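Moodley hand kit with the palm pads – worth it over the stock Winon hands?

Posted by Shirley Blackburn
Friday, April 26, 2024

Hi all. Quick one, hopefully. We have a full-size humanoid at work (two legs, two arms, the usual pile of wires) and the hands that came with it are basically paddles. Fine for waving at visitors. Useless for picking anything up without crushing it or dropping it.

Looking at the Moodley hand kit, the one with the pressure pad on the palm. Trarden has it listed at $1,559 per hand. Plomitz wants $1,663 but says theirs includes the wrist cable and a setup call. No idea if the setup call is any use or just somebody reading me the manual.

What I want to do is boring. Bottles, cups, small boxes, desk to shelf and back. No tools, nothing heavy. I'm not a programmer, I can follow a guide and change numbers in a file and that's where it stops.

So is the palm pad worth paying for, or do I get the plain Moodley hands and save the money? Also does it matter which shop. Budget person wants an answer by June and I'd like to sound like I know what I'm talking about.

Thanks in advance, and sorry if this was asked before, the search on here hates me.

Shirley

Vivek Goel

Have the kit, been using it a while. Get the pad. Long version below, typing fast so forgive the mess.

The hand itself is good. Five-minute swap once you've done it before, more like an afternoon the first time. Fingers open nice and wide, close evenly, no fighting between the thumb and the rest. The plain version has the same fingers and same motors. Only the palm is different.

Thing is, without the pad the hand only knows how hard the motors are pushing. OK for a solid box. For a thin plastic bottle it's hopeless – by the time the motors notice anything the bottle is already squashed. With the pad you get a reading as soon as the thing touches the palm, and you can tell it to stop squeezing there. That's the whole trick really.

Tall things with a screw cap are a good first test. Come in from the side, not from above, and start with the arm well up out of the way so you don't sweep the table on the approach. I lost a mug learning that one.

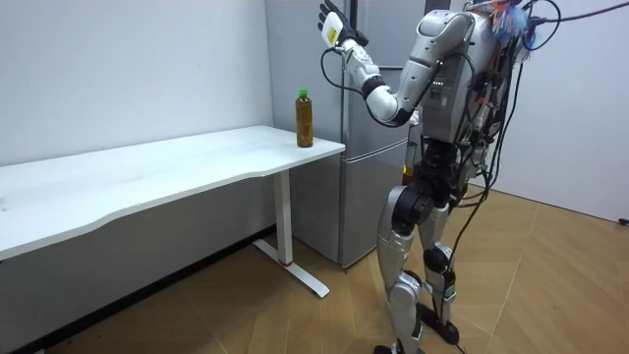 Can the palm pad be used with the stock Winon hands?

The pad is only sold as part of the Moodley hand and the mounting is molded into that palm, so a Winon hand would have to be replaced completely. The wrist plate is the same size on both, and the old screws can be reused.

Few more things I wish were in the manual:

The cable. It comes out at the wrist and you have to leave slack, a proper loop, or it tugs when the forearm turns. Too much slack and it catches on stuff. I went back and forth on this for days. Tape it loosely at first, run the arm thru its full range by hand with the power off, then fix it down.

Calibration. You do it every time the robot is powered up. Hand open, palm not touching anything, wait for the light to go steady. Skip it and the numbers drift and then everything feels "heavy" to the robot and it wont grip at all. If you're getting weird weak grips check this first before you write to support.

Pad surface. Gets grubby. Damp cloth, no alcohol. The replacement pads come in packs of 2 and they are not cheap so be nice to them.

Software. You said you can change numbers in a file – that's enough. There's one file for grip, and the values you care about are touch level and max squeeze. Start both low. Go up a little at a time. Keep a copy of the original, I didn't.

On the shop, I bought from Trarden. Arrived OK, box was missing the small hex key, they sent one when I complained. The wrist cable is extra there so check what you already have in the drawer before comparing prices. If you need the cable, the Plomitz price stops looking so bad. Never used their call so can't say.

Not everything is great. Fingertips have no sensing at all, so pinching small stuff with two fingers is still guesswork. And the hand is a bit heavier than stock, you may have to slow the arm down. Mine wobbled at full speed until I did.

For bottles and cups tho, yes. Buy it.

trundle_bay

Plomitz. The setup call was fine. Guy stayed on till the calibration worked, which took ages because I had the left cable in the right hand. Would have cost me a weekend otherwise.

Don't have the pad version so no comment on that. Plain hands are OK for boxes.

Shirley Blackburn

Thank you both, super helpful. Checked the drawer and there's no wrist cable in there, so leaning Plomitz with the pad. Might do one hand first and see how it goes with the bottles before asking for the second.

Vivek – when you say start both values low, low like what? The guide on their site gives a range for max squeeze but nothing for touch level.

Vivek Goel

Lowest the file will take for touch, then go up till it stops triggering on nothing. Depends on the pad, mine are different left and right. Max squeeze start at the bottom of the range in the guide. One hand first is fine, the software doesn't mind a mixed pair, just set the other side to "stock" in the same file.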